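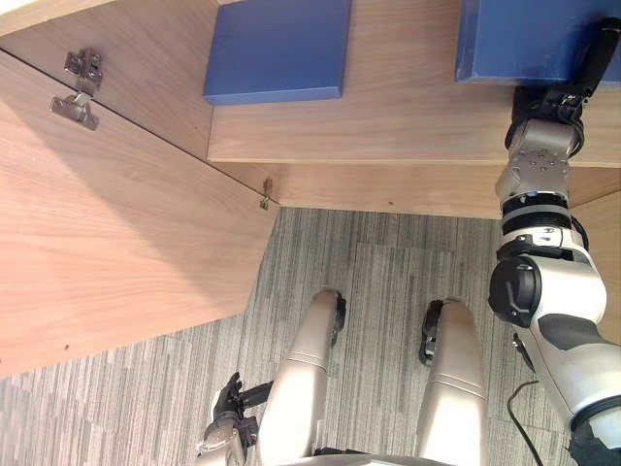

4.3 Recording the block task by remote control

1. Open the cabinet door fully before you start recording.
2. Bring the right gripper to a corner of the block and close it slowly.
3. Hold the grip for 2 seconds, then lift.
4. Keep the left arm low and away from the door.
5. Press Save on the Jondix handset.

Note: Record 200 runs for each task. Delete any run in which the block is dropped.

Caution: Keep the arm cable away from the feet.

Last updated: Nov 14, 2025 by Yoshinori Amano

This site uses cookies. Accept | Settings

2 comments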